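Manju Srivastava has spent eleven years telling store owners how to arrange their shelves, and I went in expecting to be sold something. Her firm, Gradlow, charges small grocers for a one-day visit and a written plan. I have seen a few of those plans. They tend to say "tidy up" in a lot of words.

"Fine, but most stores don't," she said when I put this to her. "I can say 'face the shelf' to a manager every month and every month there's a hole behind the front bottle."

Facing, if you have never stocked a shelf, means pulling the product up to the front edge with the label turned out. Srivastava thinks it matters more in household cleaning than anywhere else in the store. I asked what she was basing that on. She mentioned a trial at Zutholm, a store with 1177 products on its list, where dish liquid sales went up after three weeks of daily facing. I asked whether anything else had changed in those three weeks. She thought about it.

"They moved the sponges," she said.

So that's the evidence. To be fair to her, she didn't try to hide it, and she is much more convincing once she stops talking about sales and starts talking about the work itself. Dish liquid goes in single file, one color to a row, front to back. Floor cleaner gets its own bay because the jugs are wide. Refill pouches go up top, where she admits they slump.

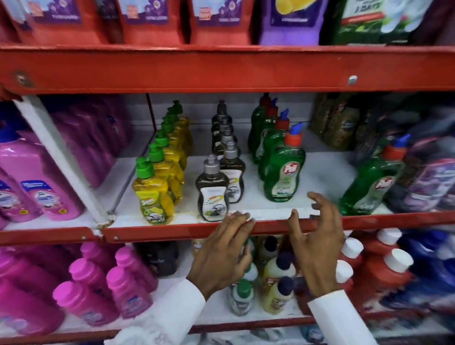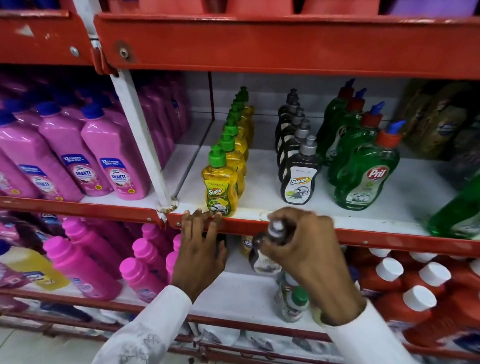
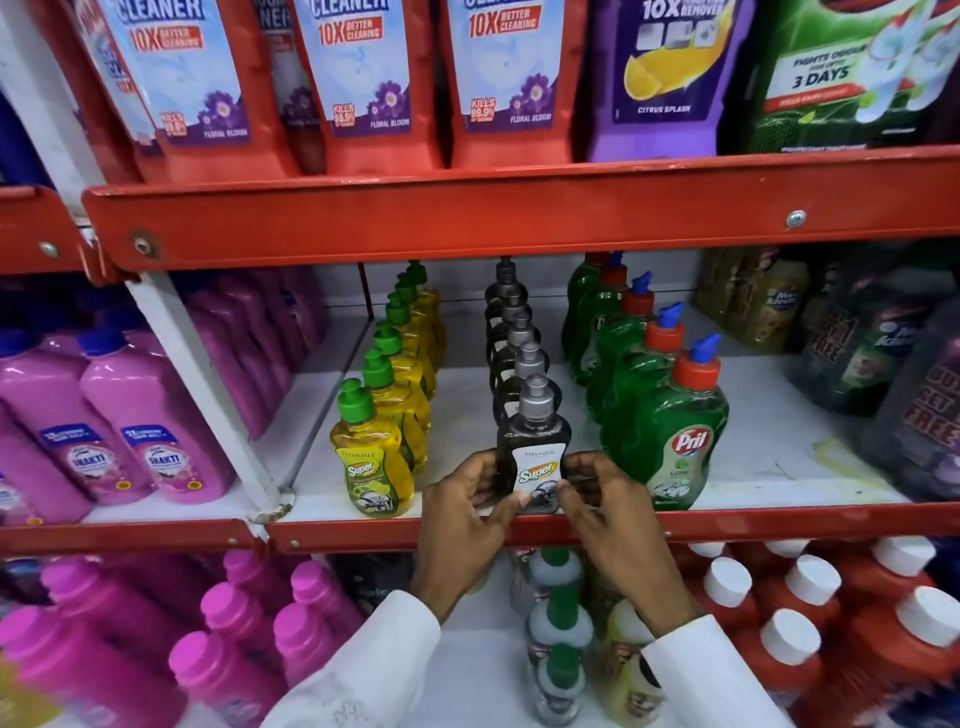 Her rule for the rows is that a stocker handles the front bottle with both hands and squares it before touching anything behind it. I wondered how long that would last on a busy evening.

"Until about the second carton," she said. "I know. I've done the job."

Trygve Blomqvist, who managed the Gough store until June and now buys for Eltari, is less patient with the whole idea. He paid for one of her visits and kept the plan in a drawer.

"People come in for the yellow one or they come in for the green one," he told me. "They'd find it if it was lying on its side. What I needed was another pair of hands at six o'clock, and the plan didn't have that in it."

Srivastava had heard this from him before. She agrees about the extra hands. She doesn't agree about the bottle lying on its side, and says he never watched anyone look for one.

"You stand there 40 minutes and you see it," she said. "They look at the front of the row. If the front is turned around, they pick up the next brand over."

Had she written any of that down, with numbers? Not in a form she could send me. She offered to let me come and stand in an aisle with her, and I said I would, provided I could choose the store. She wants it to be a morning. I'm holding out for six o'clock.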